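Good news for anyone who likes a swap and a natter: the Filtow Seed and Plant Exchange is coming back in August, and it's moving to a bigger home! After two summers squeezed into the old reading room on Drukton Lane, the exchange will fill the whole ground floor of Cárdenas Hall.

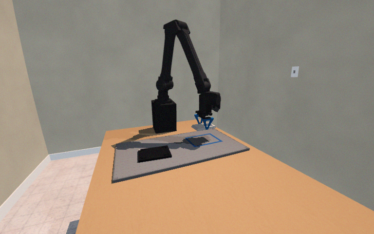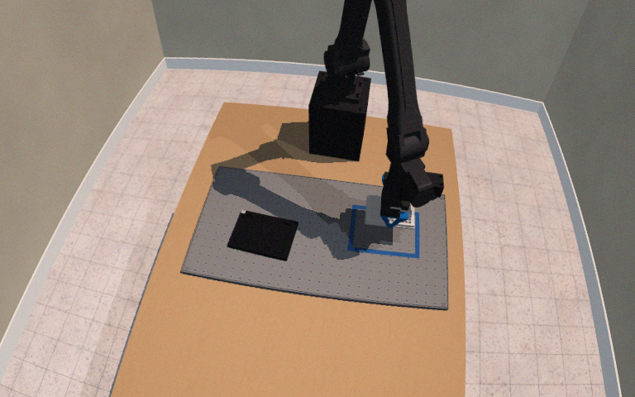
*Two simulated views with a black robot arm over a work surface.*

Last year's exchange brought 582 packets of seed through the door, and the organisers are hoping for 600 this time. Beans did best of all (the tall purple climbers had gone by mid-morning), with sweet peas and marigolds close behind. Plenty of people came in for one tomato plant and left with a carrier bag full of things they'd never grown before, which sounds like a very good Tuesday to us.

There will be six long rows this year, with vegetables nearest the door and flowers along the back. House plants get a row to themselves for the first time - spider plant babies are sure to turn up in great numbers, and so they should. Cuttings are welcome too, as long as they're labelled and have a bit of root on them.

You don't need to bring anything to join in. Newcomers can take up to two packets for nothing, and there's a jar by the door for anyone who'd like to chip in towards the hall. The Drirkitz bakery, just across the road, is opening early and has promised its cheese and onion rolls, so do come hungry!

Doors open at 10am on the Tuesday and close at 3pm, or whenever the last courgette plant finds a home. If you're saving seed now, let the pods dry right out on the plant, then keep them in paper envelopes somewhere cool. Old envelopes are fine.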